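Visit to the Jirumeck sensor works, June

Chia-jung Tang and I spent a day at the Jirumeck plant, where the temperature and pressure sensors sold under the Portela name are assembled. We went because two of our engine harness customers had asked how the coolant sensors are checked before despatch, and the data sheet says very little on the subject.

The tour began at goods-in at 9 am. Thermistor beads arrive on tape and are held until a sample from each reel has been measured. The sample is placed in a stirred oil bath and its resistance read at 5 temperatures. A reel that falls outside the curve at any one of them goes back to the supplier. I asked whether a reel could be regraded for a looser part number. It cannot.

Assembly is in the next hall. The bead is welded to its leads, sleeved, and lowered into a brass body part-filled with thermal compound. The connector end is then crimped and sealed. Yee-man Tseng, the process engineer, explained that the quantity of compound matters more than its grade. Too little leaves an air gap at the tip, and the sensor reads correctly at rest but lags when the coolant temperature changes. This matches what we have seen on returned parts, where the cold resistance was in order but the engine ran rich for too long after starting.
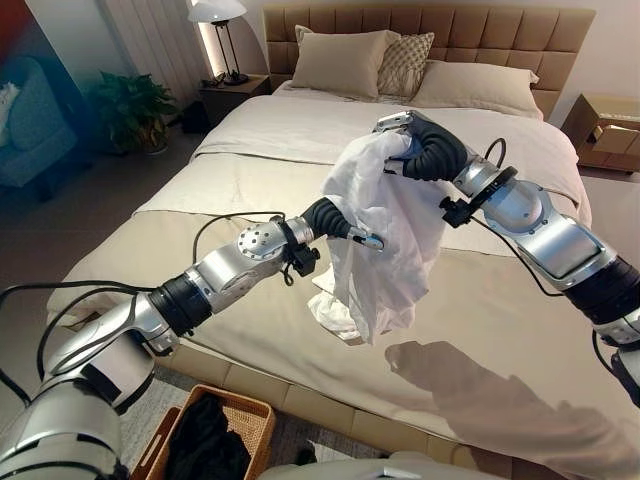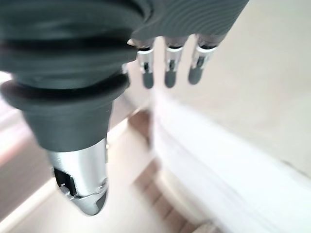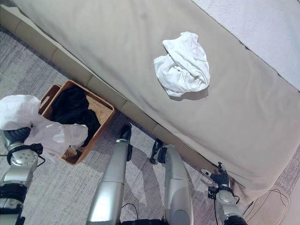
Response time is therefore tested on a separate bench. The sensor is moved from an air chamber into hot water and the time to reach the set fraction of the step is logged. The logger is a Haratix unit with a bias resistor of 1,000 ohms, fed from a regulated supply. Tang noted that our own input circuit uses a different bias value, so their voltage figures cannot be copied into our tables. The resistance figures can.

After lunch we saw the endurance room. Sensors are cycled between cold and hot baths 1,000 times, then measured again and cut open. The batch on the rack was number 331. Two sectioned bodies were laid out for us under a magnifier, and the compound had stayed in contact with the bead in both. Vibration testing is done off site by Stesex, and we were shown only the reports.

Points to follow up: Tseng will send the full resistance table in place of the short one on the data sheet. We still need the tightening torque for the body with the tapered thread, and confirmation that the seal material is the same on the air temperature version. The open-element air sensor was not in production during the visit, so its response test remains to be seen.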